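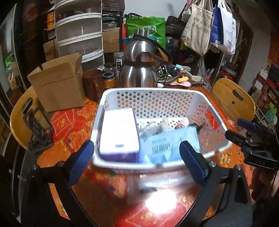 Ab welcher Luftfeuchte wird es in einem Keller kritisch?

»Maßgeblich ist die Feuchte unmittelbar an der Wandoberfläche. Liegt sie über längere Zeit bei 80 Prozent oder darüber, kann Schimmel wachsen, auch wenn das Hygrometer in der Raummitte 65 Prozent anzeigt«, sagt Unnur Dalsgaard.

Dalsgaard ist Bauphysikerin und leitet beim Ingenieurbüro Undov die Messabteilung. Ihr Arbeitsgebiet sind unbeheizte Nebenräume in Wohnhäusern: Keller, Vorratsräume, Abstellkammern an der Nordwand. Der Auftrag kommt in der Regel von der Hausverwaltung, der Anlass ist meist ein Geruch. Für eine Auswertung hat ihr Büro 531 Kellerräume erfasst, davon 378 ohne mechanische Lüftung. Um diese zweite Gruppe ging es in unserem Gespräch.

Der Unterschied zwischen Raumluft und Wandoberfläche ist ihr erster Punkt, und sie kommt mehrfach darauf zurück. Relative Feuchte beschreibt das Verhältnis des vorhandenen Wasserdampfs zur Menge, die bei der jeweiligen Temperatur maximal möglich wäre. Kühlt dieselbe Luft an einer Wand ab, steigt die relative Feuchte, ohne dass ein Gramm Wasser hinzukommt. Eine Angabe in Prozent ohne zugehörige Temperatur hält Dalsgaard deshalb für unbrauchbar. »Ich bekomme Tabellen mit täglichen Ablesungen, sauber geführt, und in keiner Zeile steht eine Temperatur. Damit kann ich nichts rechnen.«

## Sommerluft im Keller

Die Mehrzahl der Feuchteprobleme in den nicht mechanisch gelüfteten Räumen entsteht nach ihrer Darstellung im Sommer. Das widerspricht der Erwartung vieler Bewohner, die bei warmem Wetter die Kellerfenster öffnen, damit der Raum trocknet.

Dalsgaard rechnet den Fall vor. Außenluft mit 28 °C und 50 Prozent relativer Feuchte enthält knapp 14 Gramm Wasserdampf je Kubikmeter. Ihr Taupunkt liegt zwischen 16 und 17 °C. Eine Kelleraußenwand unter Geländeniveau hat im Frühsommer häufig noch 15 °C oder weniger. »Die Luft kommt herein, trifft auf die Wand und gibt Wasser ab. Bei einer gestrichenen Oberfläche sieht man Tropfen. Bei Kalkputz sieht man zunächst nichts, der Putz nimmt es auf. Das wird gern als Vorteil des Kalkputzes verbucht. Die Wassermenge ist trotzdem im Raum.«

Im Winter kehrt sich die Lage um. Luft mit 2 °C und 85 Prozent enthält weniger als 5 Gramm je Kubikmeter. Auf 12 °C erwärmt, hat sie eine relative Feuchte von unter 45 Prozent und kann Wasser aufnehmen. Wer einen Keller über das Fenster trocknen will, muss das also in der kalten Jahreszeit tun, oder im Sommer in den Nachtstunden, sofern die absolute Feuchte draußen dann niedriger liegt. Das sei zu messen, so Dalsgaard, und zwar innen und außen. Nach einem Gewitter sei die Nachtluft kühl und trotzdem feuchter als die Luft im Keller.

Als Entscheidungsgröße empfiehlt sie den Taupunkt. Er lässt sich ohne Umrechnung vergleichen: Liegt der Taupunkt außen deutlich unter dem Taupunkt innen, wird gelüftet. Liegt er darüber, bleiben die Fenster geschlossen. Geringe Differenzen ignoriert sie, weil die Messunsicherheit einfacher Geräte dieselbe Größenordnung erreicht.

## Messgeräte und ihre Aufstellung

Undov arbeitet mit einem Datenlogger aus eigener Fertigung, intern Platon genannt. Er speichert Lufttemperatur, relative Feuchte und über einen abgesetzten Fühler die Oberflächentemperatur. In einem durchschnittlichen Kellergeschoss werden 7 Geräte verteilt, eines davon außen an einer verschatteten Stelle.

Auf die Aufstellung verwendet Dalsgaard mehr Zeit als auf die Auswertung. Ein Logger auf einem Heizungsrohr ist wertlos. Ein Logger in Augenhöhe in der Raummitte liefert einen Wert, der über die Ecke am Boden nichts aussagt. Der Oberflächenfühler gehört an die kälteste zugängliche Stelle, in der Regel die untere Außenecke, und er muss thermisch angekoppelt sein. »Mit Klebeband aufgeklebt misst er eine Mischung aus Wand und Raum. Wir nehmen Wärmeleitpaste. Sie hinterlässt einen Fleck, das steht vorher im Auftrag.«

Handelsüblichen Hygrometern steht sie nüchtern gegenüber. Die Streuung zwischen baugleichen Geräten sei größer, als die Anzeige mit einer Nachkommastelle vermuten lasse. Für Privathaushalte empfiehlt sie die Kontrolle über eine gesättigte Kochsalzlösung. In einem dicht geschlossenen Behälter stellt sich über einem feuchten Salzbrei bei Zimmertemperatur eine relative Feuchte von rund 75 Prozent ein. Das Gerät bleibt einen Tag darin, ohne den Brei zu berühren. Die Abweichung wird notiert und künftig abgezogen. Nach ihrer Erfahrung genügt das für die Entscheidung, ob ein Fenster geöffnet wird. Für ein Gutachten genügt es nicht.

## Was im Raum steht
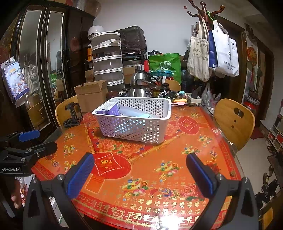 Eingelagerte Gegenstände verändern das Feuchteverhalten eines Raums auf zwei Wegen, und Dalsgaard trennt sie streng. Der erste ist die Pufferung. Karton, Papier, Textilien und unbehandeltes Holz nehmen Wasserdampf auf und geben ihn verzögert wieder ab. Ein Raum voller Bücher zeigt eine flache Feuchtekurve, was beruhigend aussieht und wenig bedeutet. Der zweite Weg ist die Behinderung der Luftbewegung. Ein geschlossener Behälter direkt an der Außenwand hält die Wandfläche dahinter kühl und schlecht belüftet. Bei den Behältern selbst kommt es auf die Öffnungen an: Ein Kunststoffkorb wie der weiße auf dem Tisch, mit Reihen runder Löcher in den Seiten, lässt einen Luftaustausch mit dem Inhalt zu, den eine glattwandige Kiste mit Deckel unterbindet. Für Ware in dichter Folie ist das ohne Belang, für einen ungeschützten Karton kann es den Unterschied ausmachen. Dalsgaard verlangt außerdem einen Abstand zur Außenwand, der eine flache Hand aufnimmt, besser das Doppelte, und Füße unter jedem Regal.

Dicht schließende Boxen lehnt sie nicht grundsätzlich ab. Werden trockene Gegenstände in trockener Luft eingeschlossen, bleibt der Zustand lange erhalten. Problematisch ist das Verpacken im Sommer bei geöffnetem Fenster. »Dann packe ich die feuchte Luft mit ein und stelle die Kiste auf einen kalten Boden. Innen an der Unterseite wird es nass, und der Besitzer vermutet ein Loch.« Trockenmittelbeutel können das abfangen, wenn ihre Menge zum Volumen und zum Inhalt passt. Ein Beutel aus einem Schuhkarton sei für eine Umzugskiste mit Wolldecken zu klein und meist schon gesättigt.

## Der Fall Odano

Ausführlich schildert sie einen Wohnblock in der Siedlung Odano. Dort waren die Keller nach einer Fassadendämmung auffällig geworden, und die Bewohner machten die Dämmung verantwortlich. Die Vermutung lag nahe, ließ sich aber nicht bestätigen. Gleichzeitig mit der Dämmung waren die alten Heizungsrohre im Kellergang ummantelt worden. Die Rohre hatten den Gang vorher unbeabsichtigt mitgeheizt. Nach der Ummantelung sank die Wandtemperatur, und bei unverändertem Lüftungsverhalten stieg die Feuchte an der Oberfläche.

Ausgewertet hat die Daten ihr Kollege Lợi Châu, der beim zweiten Teil des Gesprächs dazukam. Er hatte die Messreihe vom März an geführt und konnte den Beginn der kritischen Phase auf die ersten warmen Tage legen. »Die Kellertür zum Hof stand tagsüber offen, mit einem Keil darunter. In den Daten sieht man das als Rechteck. Morgens springt der Wasserdampfgehalt hoch, gegen 19 Uhr hört der Anstieg auf. Auf den alten Wert zurück geht es nicht mehr, weil die Wände einen Teil behalten haben.«

Die Abhilfe bestand aus einem Türschließer und 2 Ventilatoren mit Taupunktsteuerung. Die Rohrdämmung blieb. Châu hält die Steuerung für richtig ausgelegt, kritisiert jedoch den ersten Betriebssommer. Der Außenfühler war vom Elektriker an einer Südwand montiert worden und lieferte zu hohe Temperaturen. Der Taupunkt selbst wäre davon im Idealfall unberührt geblieben, doch der träge Feuchtefühler im selben Gehäuse folgte den Temperatursprüngen nur verzögert. Die berechneten Taupunkte schwankten, die Ventilatoren schalteten im Minutentakt. Nach dem Umsetzen an die Nordseite lief die Anlage unauffällig.

## Entfeuchter, Salz und Farbe

Elektrische Entfeuchter setzt Undov nur befristet ein. Kondensationsgeräte verlieren bei niedrigen Temperaturen stark an Leistung, weil der Verdampfer vereist und abgetaut werden muss. In einem Keller mit 10 °C ist ein Adsorptionsgerät geeigneter, bei höherem Strombedarf. In beiden Fällen müssen die Fenster geschlossen sein. Dalsgaard erwähnt das ausdrücklich, sie hat es oft genug anders angetroffen.

Granulatbehälter mit Calciumchlorid nehmen reale Mengen Wasser auf, allerdings im Maßstab eines Schranks. In einem Kellerraum mit undichtem Fenster strömt an einem feuchten Tag mehr Wasserdampf nach, als ein solcher Behälter bindet.

Anstriche mit schimmelhemmenden Zusätzen verschieben den Zeitpunkt des Befalls. An Temperatur und Feuchte der Wand ändern sie nichts. Wird darunter ein dampfdichter Altanstrich belassen, kann zusätzlich die Haftung verloren gehen. Bei aufsteigender Feuchte oder einem Rohrschaden sei jede Diskussion über Lüftung ohnehin verfrüht. Vor dem Aufstellen der Logger wird bei Undov deshalb die Wandfeuchte in mehreren Höhen geprüft, und bei Verdacht wird ein Bohrkern entnommen und im Labor gewogen, getrocknet und wieder gewogen.

Zurzeit bereitet die Abteilung eine Messreihe unter dem Arbeitstitel Tiêu vor. Untersucht werden Vorratskammern innerhalb beheizter Wohnungen, also kleine Räume mit einer kalten Außenwand und einer meist geschlossenen Tür. Châu erwartet dort den ungünstigen Fall im Winter, wenn warme Küchenluft durch den Türspalt eindringt. Dalsgaard will sich vor Abschluss eines vollen Jahresgangs nicht festlegen. Die Geräte sind kalibriert, es fehlt noch die Zustimmung einer Hausverwaltung.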